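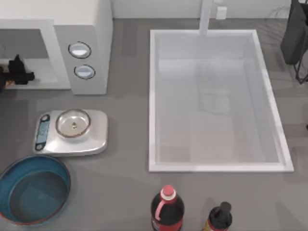 Our kitchen cell in Rorero is a two-arm setup on a virtual stand, with a head camera looking down at the counter and a side camera. Since I moved it from the old scene file to build 3211, the head view sits too far forward. The sink takes up most of the center and right of the image, neither arm is in view at rest, and the two bottles along the near edge are cut off at the bottom. In the old build I had the grippers in view at rest, plus a strip of counter in front of the bottles. The camera pose in the config is the same to the last digit. I compared both files line by line. What else could move it? I would like to fix this before I record anything else, and I have around 600 episodes from the old build that I don't want to throw away.

Posted by thomas_r
Member, Rolham lab

Re: Head camera shifted after rebuild
nwachukwu_a wrote:
Check what the camera is attached to. In the newer scene files the head camera hangs off the torso link, and in the old ones it was off the base. Same numbers, different parent, different view. If your torso lift has a different start height now, the camera goes with it.

Re: Head camera shifted after rebuild
thomas_r wrote:
It's the torso in both. Lift height is the same too, I printed it at reset. I did not check the tilt joint, will do that tonight.

Re: Head camera shifted after rebuild
iqra_s wrote:
Don't forget the stand. When the kitchen layout changes, the robot gets placed relative to the counter edge, and if the new counter is deeper you end up in a different spot even with every joint the same. Measure from the base to the front edge of the sink in both builds.

I'd also say leave the camera alone until you know. Everyone goes for the camera first and then they have two things wrong.

Re: Head camera shifted after rebuild
segura.amparo wrote:
I don't agree with leaving it alone. If the view is wrong, set it by eye to match an old image, save the pose, move on. It's a simulated camera. It takes ten minutes and you can put it back. We did this on our Ollance cell and the policy ran the same as before.

Re: Head camera shifted after rebuild
iqra_s wrote:
It ran the same because your base was in the right place. If his base has moved, matching the picture by eye gives him a good view of a counter the arms reach differently. The far side of the sink could be out of reach and he won't see it in the image.

Re: Head camera shifted after rebuild
segura.amparo wrote:
Then he'll see it on the first replay. Play back one old episode and watch where the gripper closes. That's a faster test than measuring anything.

Re: Head camera shifted after rebuild
nwachukwu_a wrote:
Replay only works if the objects are in the same positions. Was the object seed kept? If the scale or the blue bowl has shifted on the counter, a replay miss tells you nothing about the base.

Re: Head camera shifted after rebuild
thomas_r wrote:
Seed is the same but I can't promise the placement is. I'll lock the objects and replay one. Could somebody with a working side view post theirs so I can compare the angle on the rack?

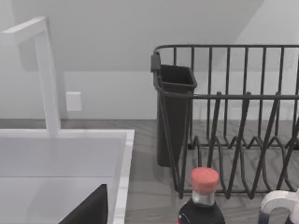 Floor Maes (floor_m)
Saturday, 9:40 PM

I keep the side camera low enough that the zigzag wires at the bottom of the rack stand out against the counter. From higher up they run together with the shadows and I can't tell which slot a plate is going into. The utensil caddy on the left end of the rack is my reference. I line up its top rim first, then check that the wall outlet is just to the right of the faucet stem. If both are where I expect them, the camera is fine.

The soda bottle is a poor reference, by the way. It's a loose object and it can settle a little differently at reset. Use fixed things only.

On the argument above, I'm with Iqra. Base first, then tilt, then camera.

Re: Head camera shifted after rebuild
thomas_r wrote:
Thanks, the caddy rim is a good idea. I was using the bottle.

Results so far. Tilt joint is fine. Base is not. With the objects locked, the replay closed the gripper past the scale, and when I measured, the stand was closer to the counter than in the old build. There is an offset in the placement block that I had set by hand long ago and it was not carried over. I put it back and the head view returned to normal, bottles and all, without touching the camera.

Re: Head camera shifted after rebuild
segura.amparo wrote:
Fair enough on the base. It was the replay that caught it, though.

Re: Head camera shifted after rebuild
nwachukwu_a wrote:
Put that offset in the cell's own config and not in the scene file. The Iyengar scripts write a new scene file at every rebuild and you'll lose it again next time.

Re: Head camera shifted after rebuild
thomas_r wrote:
Moved. I'm also saving one head image and one side image with each build so there is something to compare against. Side view still needs a small change in height, I'll do that tomorrow using the caddy and the outlet.

Re: Head camera shifted after rebuild
iqra_s wrote:
Save the base pose with them, as text.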